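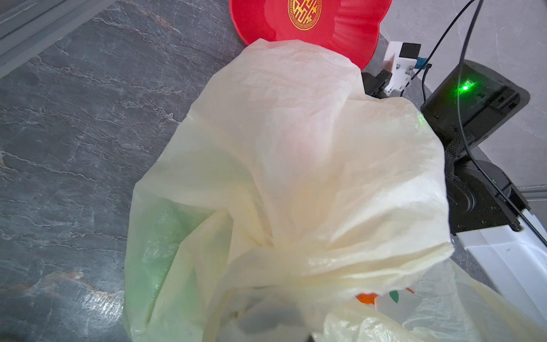 Numville : Jonia met en service une boucle d'essais thermohydrauliques pour les assemblages combustibles

Rechercher sur le site Tous les communiqués

Temps de lecture : 2 min

Numville, décembre – Jonia, société d'ingénierie spécialisée dans les études de sûreté nucléaire, annonce la mise en service d'une boucle d'essais thermohydrauliques sur son site de Numville. L'installation, baptisée Pryor, servira à mesurer les pertes de charge et les vibrations induites par l'écoulement dans des maquettes d'assemblages combustibles pour réacteurs à eau sous pression.

Pryor fonctionne à l'eau déminéralisée, sans matière radioactive. Les crayons combustibles y sont remplacés par des tubes lestés de même diamètre. La boucle comprend une pompe principale, un échangeur et une section d'essais verticale qui accepte des maquettes de 3 mètres de hauteur. Les mesures sont assurées par 566 voies d'acquisition, réparties entre capteurs de pression, thermocouples et accéléromètres.

La première campagne débutera au printemps. Elle portera sur deux géométries de grilles de mélange, comparées à débit égal. Les résultats alimenteront la base de validation du code de calcul sous-canal Akthorpe, que Jonia développe en interne et qu'elle utilise dans ses études pour les exploitants.

« Nos modèles de turbulence reposaient jusqu'ici sur des essais anciens, dont les incertitudes étaient parfois mal documentées, explique Mahlet Alemayehu, directrice des programmes expérimentaux de Jonia. Avec Pryor, nous maîtrisons les conditions d'entrée et nous savons d'où vient chaque point de mesure. »

Le bâtiment existant a été conservé. Les travaux ont consisté à renforcer la dalle, à reprendre l'alimentation électrique et à installer un circuit de refroidissement fermé. Une salle de conduite séparée permet de suivre les essais à distance de la section en pression.

L'exploitation de la boucle mobilisera une équipe de 25 personnes : techniciens d'essais, instrumentistes et ingénieurs chargés du dépouillement. Une partie du temps d'essai sera ouverte à des laboratoires universitaires, sur dossier. Les demandes devront préciser la géométrie étudiée, la plage de débit et les grandeurs à mesurer. Le formulaire est disponible auprès du service des programmes expérimentaux.

À propos de Jonia
Jonia réalise des études de thermohydraulique, de neutronique et de mécanique des structures pour les exploitants et les concepteurs de réacteurs. Son siège et ses moyens d'essais sont situés à Numville.

Contact presse : service communication, Jonia, Numville | © Jonia – Tous droits réservés | Haut de page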